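What Stopped the Arm at Gundoslow

Amirul Rahman has the fault log open before I sit down. He runs the tabletop cell at Gundoslow, where an arm is being taught to put small household and office things into storage baskets and take them out again. In June the arm closed its gripper on a key strap, lifted, and took the whole basket with it.

"It picked the strap fine," he says. "The strap was through one of the holes in the side of the basket. The arm didn't know that, so it kept going up."

The basket rose, tipped, and swung toward the operator's side of the table. A stapler came out and hit the floor. The operator had her hand on the stop button and pressed it, but the arm traveled another 14 centimeters before the brakes held.

"That second part is the one I care about," Rahman says. "Things get snagged. I can live with a snag. I can't live with 14 centimeters."

The team first blamed the button. They swapped it and the cable, and the delay was still there. It took 2 days to find the cause in Lullex, the control software the lab uses on all its arms. An update had changed the way stop requests were handled, and they were now waiting in the same queue as ordinary motion commands. With a short queue there was almost no delay. On run 377, with the arm fighting the weight of the basket and asking for corrections all the time, the queue was long.

"So we had tested the stop," he says. "We tested it with the arm doing nothing much. It passed every time."

I ask who should have caught it. He says he signed off on the update and that the answer is him.

The fix had two parts. The stop button now cuts drive power through its own relay and doesn't pass through Lullex at all. The wiring was done by Pattinasarany, the contractor that built the original guarding. The second change was a force limit on lifting. If the load on the wrist goes over the limit, the arm halts, opens the gripper and waits for a person.

He then ran 200 lifts with a strap deliberately hooked through the basket. The arm halted on all of them. He had wanted to see one failure, he says, because a clean sheet makes him think the test is too easy.

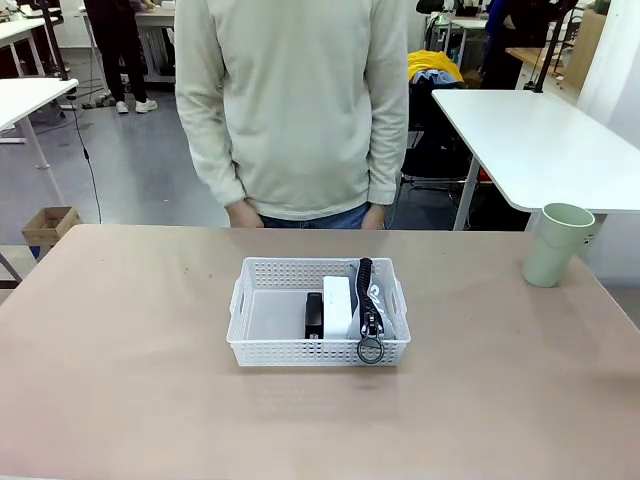
Page last changed: 2025-10-24

Straps are still part of the object set. Rahman was asked to drop them and refused. "People have keys. Keys have straps on them. If we take out everything that tangles, what are we testing?"

A strap over the rim, with the key ring hanging down the outside, is a layout he likes to use, as it gives the arm two bad choices and one decent one. The decent one is to take hold above the rim and lift slowly.

The operators have a rule of their own now as well. Hands stay off the table until the status light changes, and whoever resets the objects is also the one who restarts the run. Before June those could be two different people.

The same queue fault was found on the arm next door, which runs a sorting project called Favine. That one had never been loaded heavily enough to show it. It was rewired the following week.

Rahman still tests the stop every morning, now with a full basket in the gripper and the arm moving. He writes the stopping distance on a sheet taped inside the cell door.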